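Ernow Hand Gripper, white body - spare fingers and trigger kit

Part no. 773
In stock at Rernside
Sold as a kit, gripper not included

Hi, Halyna Stelmakh here. I look after the hand-held grippers at Tokell and I write these pages myself, so if something is unclear, it's me you want to complain to. Please read the whole page before you order, especially if you bought your gripper before March, when we changed the finger screws.

What went wrong

We had a run of grippers where one finger stopped closing all the way. You pull the trigger, both fingers start to move, and then the left one hangs a little short of the right one. On a hard object you might not notice. On cloth you notice right away, as the fabric slides out just when you think you have it. Then you squeeze harder, which is exactly what I did, and on my own unit the trigger link snapped and the trigger flew back against my finger. I had a nice bruise for a week! So please, if the trigger feels stiff, don't force it. Put the gripper down and check the screws first.

The cause was boring. The screw under the round cap at the finger joint was too long by a hair, and after enough squeezing it worked its way down and rubbed on the arm. Marsden makes the screws for us and they were very decent about it (they sent the shorter ones before I'd finished being annoyed). Every kit we sell now has the shorter screw.

I do most of my own checking on bedding and clothes, because soft things show up a bad finger faster than anything else I've tried. Towels are good too. A pillowcase is the worst of the lot, and if your gripper can pick one up by the hem, fold it over and let go cleanly, I'd say you're fine.

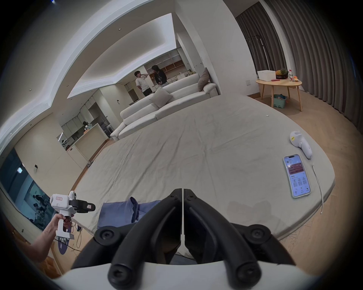

The other thing I want to mention is cables. One customer wrote to say his gripper kept cutting out in the middle of a job, and we went back and forth over it for days. He'd swapped the fingers, swapped the trigger, even ordered a second kit from us - sorry about that, we did refund it. It was the cable. He'd been stepping on it while he worked, and the plug had pulled halfway out of the socket. Leave some slack, and run the cable behind you if you can.

How to tell if yours is affected

Turn the gripper off and unplug it. Open and close the fingers slowly with the trigger and watch the tips. They should meet along the whole seam. If one is late, or you hear a scraping sound, pop the round cap off the joint and look at the screw head. A bright ring of bare metal means it's been rubbing. Stop using it and fit the kit.

What's in the kit

Two fingers, black
Trigger and trigger link
Short joint screws with caps
Hex key

Fitting it takes me 15 minutes, but I've done a lot of them. Snug is enough on the screws. If you crank them down, the finger will stick again and you'll think I sold you a bad part.

Does it cost anything?

Serial numbers up to 558 get the kit free, just send me the number off the bottom of the body. Anything newer already has the short screw, so you'd only need this for normal wear. In that case it's $80, shipping included.

Please send broken trigger links back to us at Rernside if you have one. I'm keeping them in a jar on my desk and would like to see where yours cracked.

Page last changed Monday, December 10, 2018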